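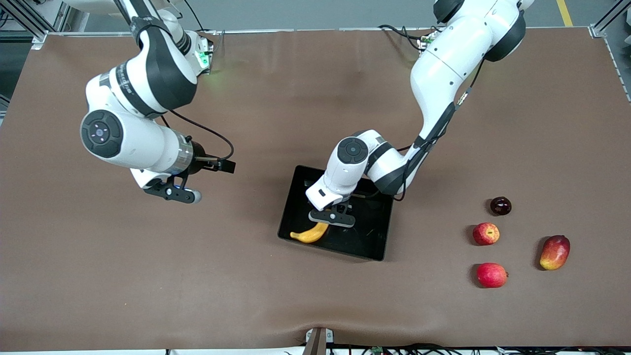 Ticket: Tray slides on brown table cover, and there's a smell
Product: Ultis table cover, brown, 90 inch, and Prodonon tray, black
Status: Closed by customer

Opening message

Hi Briroment people! I bought the brown Ultis cover and the black Prodonon tray from you together in February (same order, same box) and I like them both a lot, so please don't read this as an angry one. Two problems. The tray won't stay put. If I reach in and take a banana with one hand, the tray comes along a little, and by the end of the day it has wandered from the middle of the table to wherever people have been reaching from. The second problem is a smell, kind of sweet and rubbery, that I only notice when I lean right over the tray.

Things I tried before writing to you:

Wiped the bottom of the tray with dish soap and warm water, dried it with a paper towel. No change.

Turned the tray around so the other long side faced me. I don't know why I thought that would do anything. No change.

Put a folded dish towel under it. That did stop the sliding, but then the tray sat crooked and an orange rolled down to one end every single time, so the towel came back out.

Loaded it up with more fruit. Better! A full tray hardly moves. But we're a small household and we can't eat that many bananas before they go spotty, so I'd like a fix that works with one piece of fruit in there.

My first question is whether the tray is supposed to have feet. Mine has none, and there are no marks where feet might have come off.

Reply from Halvard Sæther, Briroment support

Thanks for the detailed note. The tray ships without feet, so nothing is missing. Could you tell us whether the cover has been washed yet, and if so whether you used fabric softener? Please also check whether the tray slides on the bare table. For the smell, please take everything out of the tray and leave it in another room overnight, then smell the tray and the cover separately.

My update, 9:20 in the evening

Okay, so yes, it's been washed. Twice. And yes, softener both times, because I use it on everything. I didn't see anything on the label about it, but I'll be fair and say the label is tiny and I did not get my glasses.

Bare table test: pulled the cover back, set the tray on the tabletop with one banana in it, gave it a poke. It barely moved. Put the cover back, same banana, same poke, and off it went. So the tray's fine and the cover is the slippery one. I also tried the poke on a placemat from the drawer and it held there too.

Tray is in the laundry room now for the smell test. The banana is spending the night on a plate.

My update, next morning, 7:15

Tray smells like nothing. Cover smells like nothing, or like softener if I really put my nose in it. The plate smells like banana. I'm a bit embarrassed about this one. I think what I was calling rubbery is just a ripe banana sitting in a tray with sides, where the smell hangs around until you lean in over it. You can cross that part off the ticket.

Still want help with the sliding though!

Reply from Halvard Sæther

Good to hear about the smell. Softener leaves a coating on this fabric and makes it slicker. Please wash the cover again, warm, with a small amount of detergent and no softener, and add a second rinse. Hang it to dry if you can. If the tray still moves after that, we sell a thin grip liner, though any shelf liner cut slightly smaller than the tray should work just as well.

My update, two washes later

Did it the way you said, then did it again because after the first round I could still smell the softener. Hung it over the shower rail, which was a squeeze, because the rail is 61 inches and the cover is 90, so I had to fold it and keep turning it so the inside would dry. Took most of the day. Ironed it on low.

Poke test with one banana: moves a little, then stops. Much better than before. Reaching in and grabbing the banana at a normal speed, the tray stays where it is. If I grab for it like I'm late for something, the tray still shifts.

So I went and found some shelf liner. We had the end of a roll under the sink from when we did the Bhuiyan Street kitchen (old apartment, awful cabinets). I cut a piece for under the tray and you can't tell it's there, which was my main worry, because I'm picky about how the table looks. Tried the one-banana grab fast, slow, and from the far side. The tray didn't go anywhere.

One thing I ran into, in case somebody else reads this: my first piece of liner was too big and a corner stuck out, and crumbs collected on it right away. Trim it smaller than you think. Also don't put it down while the cover is damp. I did, and the liner left a faint grid pattern in the fabric. It ironed out, but I had a bad couple of minutes.

Reply from Halvard Sæther

Glad it's holding. We will ask for the softener note to be printed larger on the care label. Are you happy for us to close this?

My last message

Yes, go ahead and close it. A bigger label would be great. And if you ever make that tray in a deeper size I'd buy one for the onions – the one I have now is just right for bananas.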